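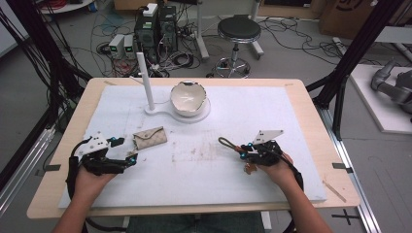 *A checked wallet, folded shut, with the white stand and its bowl farther back on the board.*

Aoi Kubo keeps her keys in her shoe. She tells me this within a minute of my sitting down, and I was charmed before I had found my pen. At night the keys go into the left shoe by the front door, and in the morning it's impossible to leave without them. "I tried hooks, I tried a dish, I tried a drawer," she says. "The shoe won. Then I got curious about why the dish lost."

That curiosity has eaten up most of her free time since July. She writes a small newsletter called Sekbridge, all about the stuff people carry and where it lands when they come home: wallets, coin pouches, charms, earrings, the receipt you swear you'll need. It has 555 readers, and from what she reads me out loud, they write back at length (one letter on the subject of coat pockets ran to four pages!).

I had come to talk about stands. You know the type, a post for hanging things with a bowl or tray at the foot for whatever won't hang. I own one and had never given it a thought. Kubo has given it a great deal of thought.

"People buy the post and use the bowl," she says. "That's the whole story of my apartment. You hang one thing, the prettiest thing, and everything else goes in the bowl until you can't find your ring under the parking stubs."

So what belongs on the post? She lights up at this. Something with a loop, first of all, and something you enjoy looking at. A charm with a tassel is perfect, in her opinion, as long as the tassel can hang free. Let it drag in the bowl and the threads pick up crumbs, lint, hairpins, all of it. She trims nothing and combs her own tassels with an old toothbrush, dry, from the top down, and she demonstrated this on the cord of my glasses case before I could object.

Wallets and pouches she wants down on the flat, beside the stand, and closed. She is firm about closed. A pouch left open gets used as a second bowl, and by the end of the week you're carrying screws to work. "Shut the flap and it's finished for the day," she says. "I love that little moment. Click, done, go make dinner."
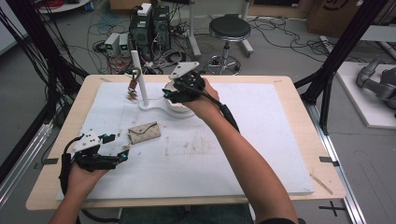

Nishimura disagrees, and told me so by phone that same afternoon, saying a charm has no business on a stand at all and should stay on the bag it came home on, where somebody might get some good out of it. As for pouches, they belong in the bag too, flap open or shut, and the stand could be given away.

Kubo laughed for a long time when I passed this along. They have been arguing about it by mail for two years, it seems, and she prints the best parts. "The bag people are wonderful," she says. "They never lose anything. They also can't change bags."

We got onto looks after that. She's fond of white for a stand — a bit of red or gold shows up beautifully against it, and so does a check or a print in brown. The price she pays is cleaning. White surfaces show every smudge, and she goes over hers with a barely damp cloth, then a dry one, and lives with the marks that don't shift. Under the stand she likes something with some give, so that coins land quietly when you come in at 2 in the morning.

Her next project is a reader survey. She wants 1,000 answers to a single question, where are your keys right now, and she is hoping for no pictures of tidy hallways. "Send me the chair," she says. "Send me the top of the fridge. I want the real spot."

Mine were in my coat, under her cat.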